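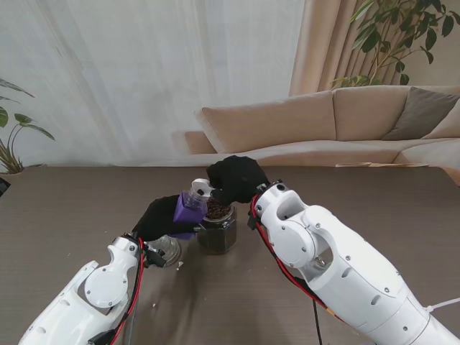 **Refill scheme wants your empty jars. The math is still missing.**

SESTLEY — Shoppers at the Desora store on the corner lot can now bring in their own jars and bottles and have them filled with coffee beans, loose tea or dish soap. The company says this will save customers money and keep plastic out of the trash. It may do both. So far it has offered little to back up either claim.

The program, called Tremo, started in June with 30 products. Signing up is free, but every container has to be weighed and tagged at the counter before the first fill, and the tag comes off in a hot wash. Customers who clean their jars properly will be standing in line for a new one.

Desora's flyer says the average household "could avoid 586 containers." It does not say over how many years, or how big a household. Asked twice, the store's manager, Rigoberto Galindo, said the number came from the head office and he would try to find out more. He had not done so by late afternoon.

"People like it," Galindo said. "They come in with all kinds of jars. We had one lady with a pickle jar that still smelled like pickles, and we had to say no."

Prices are hard to compare. Beans are sold by weight at the refill counter and by the bag on the shelf, and the store posts no unit price for the bags. By our own arithmetic, the house roast costs 6 cents an ounce less when you bring a jar. Dish soap costs slightly more than the cheapest bottled kind two aisles over.

Then there is what gets left behind in the jar.

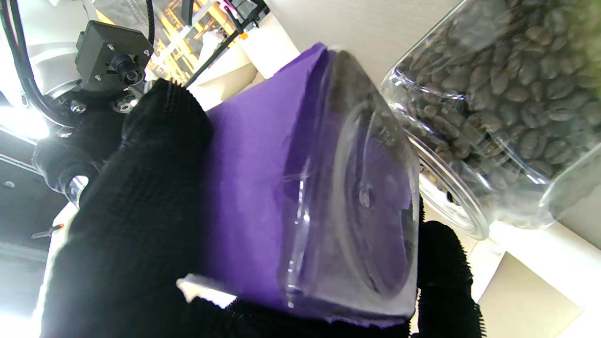
Coffee leaves crumbs and an oily film, and old oil can make fresh beans taste stale. The store's rules say containers must be "clean and dry," though how closely anyone checks seems to depend on who is working. Small jars with narrow rims are the hardest to wipe out, and those are the ones many people have lying around. The flyer suggests a bottle brush, sold at the register.

A similar counter at the MacDonald market across town closed after one winter. Staff there blamed spills and slow lines. Galindo said his store has more room and a better scoop.

Desora says it will keep Tremo going if around 100 customers a week use it. It would not share current numbers. Anyone who wants to try it can bring up to four containers per visit, lids included. Soap bottles need to be rinsed and the old label peeled off or covered. The counter closes an hour before the rest of the store.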